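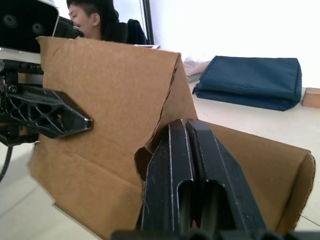
3. Plegado irregular y daño en láminas de cartón ondulado recuperado

Tiempo de lectura: 10 min

El cartón ondulado que llega a un punto de recogida rara vez conserva la geometría con la que salió de fábrica. Las cajas se abren por donde resulta más cómodo, se pisan, se doblan por el medio para que quepan en un contenedor y se vuelven a desplegar cuando alguien necesita una superficie plana. En el marco del proyecto Plumosau se estudió qué ocurre con esas láminas una vez que han perdido los hendidos originales como guía principal del pliegue, y en qué medida pueden volver a emplearse como material de relleno o como separador entre piezas.

3.1. Material

Se trabajó con 1.660 láminas procedentes del almacén de Balogh en Grullden, una empresa de mudanzas que guarda el cartón usado para proteger muebles. No se aplicó ningún criterio de selección por tamaño. Se excluyeron las láminas con manchas de grasa y las que conservaban cinta adhesiva en más de un borde, ya que la cinta modifica la rigidez de la zona y desplaza la línea por la que el material cede.

Todas las láminas eran de color pardo y de canal simple, es decir, con 2 caras lisas encoladas a un papel ondulado interior. Se almacenaron apiladas en horizontal en una sala sin humidificación controlada. Esta circunstancia limita la comparación con ensayos normalizados, pero se corresponde con las condiciones en las que el material se guarda en la práctica. La humedad ambiental se anotó al comienzo de cada jornada y no se intentó corregir.

3.2. Tipos de deformación

La clasificación distingue entre el hendido, que es la línea marcada en origen para formar las aristas de la caja; la arruga, una marca superficial que no llega a aplastar el canal; el pliegue, en el que el canal queda aplastado y la lámina conserva el ángulo; y el desgarro, donde al menos una de las caras se ha roto. Añadimos una quinta categoría, el enrollado de borde, para la que no encontramos un nombre asentado. Se trata de un borde que se curva sobre sí mismo sin formar arista, con frecuencia después de haber sido sujetado con la mano o arrastrado por el suelo.

Estas categorías no se excluyen entre sí. En la figura 3 coinciden varias en una misma lámina: arrugas tenues en diagonal sobre el panel inferior izquierdo, un borde roto e irregular que baja por la parte central, donde un panel queda doblado por detrás de otro, y el lado derecho enrollado hasta mostrar la capa ondulada. La lámina adopta una forma parecida a la de una tienda de campaña, con una cresta en la parte alta y una caída hacia la derecha. En la hoja de registro, una lámina así se anotó con todas las categorías presentes y se asignó como dominante la de mayor gravedad, en este caso el desgarro.

Figura 3. Lámina de cartón ondulado con pliegue en forma de tienda, rotura central y borde derecho enrollado.

La forma de tienda merece un comentario aparte. Una lámina que se dobla por un hendido limpio tiende a quedar plana o en ángulo, con las dos mitades bastante regulares. Cuando el doblez cruza el canal en diagonal, en cambio, las mitades no coinciden, una de ellas empuja a la otra y la cresta se levanta. El hueco interior que se forma bajo la cresta tiene consecuencias directas para el apilado: la lámina ocupa un volumen muy superior al que le corresponde por su espesor y, si se coloca peso encima, el aplastamiento se concentra en la cresta y produce una nueva línea de debilidad.

3.3. Procedimiento de registro

De la partida completa se apartaron 200 láminas para una observación detallada. Cada una se colocó sobre una mesa en el estado en que salía de la pila, sin alisarla antes. Se registró la deformación dominante, la dirección del doblez principal respecto al canal y el estado de los bordes. A continuación se desplegó a mano, se presionó desde el centro hacia fuera y se dejó reposar. Transcurridos 10 minutos se anotó si la lámina permanecía plana o si recuperaba parte de la forma anterior.

La presión se aplicó con la palma abierta. En los primeros intentos se usó una regla metálica para repasar las arrugas, pero se abandonó porque dejaba marcas propias que después no podían distinguirse de las existentes. Las láminas que se rompieron durante el desplegado se conservaron en la muestra y se señalaron con una letra en la hoja.

3.4. Observaciones

El comportamiento después del alisado dependió más de la dirección del doblez que de su antigüedad aparente. Los dobleces paralelos al canal se abrieron con facilidad y volvieron a cerrarse casi por el mismo sitio. Los perpendiculares opusieron más resistencia al principio, pero una vez aplastado el ondulado la lámina se mantuvo abierta. Los diagonales dieron los resultados menos uniformes. En ellos era habitual que una esquina quedara levantada aunque el resto estuviera en contacto con la mesa.

En las láminas desgarradas, el problema principal fue la separación de las caras. Donde el papel exterior se había roto, el ondulado quedaba expuesto y se enganchaba con los bordes de la lámina contigua al apilar. Plegar la zona rota hacia dentro evitó el enganche, aunque aumentó el espesor local de la pila. Cortarla con cuchilla dio mejor resultado cuando el desgarro se encontraba cerca del borde; en desgarros centrales obligaba a dividir la lámina y el material sobrante era de poca utilidad.

Los bordes enrollados apenas respondieron a la presión manual. Curvarlos en sentido contrario antes de apoyarlos en la mesa redujo la altura del rizo, a costa de marcar arrugas nuevas junto al borde. Para relleno de huecos no hizo falta corregirlos: el rizo actúa como un pequeño tope y mantiene la lámina en su sitio dentro de la caja. Para su uso como separador, por el contrario, se recomienda recortarlos.

3.5. Relación con trabajos anteriores

El manual interno de Sirberg, que Balogh emplea para clasificar el cartón de retorno, separa únicamente entre láminas aptas y no aptas, y considera no apta cualquiera con una cara rota. Según nuestras observaciones, ese criterio descarta piezas que aún sirven como relleno. Una categoría intermedia, limitada a desgarros que no alcancen dos bordes opuestos, permitiría aprovecharlas sin modificar el resto del circuito de clasificación. La resistencia a compresión de esas piezas se trata en la sección 4.

200 veces compartido · 2 comentarios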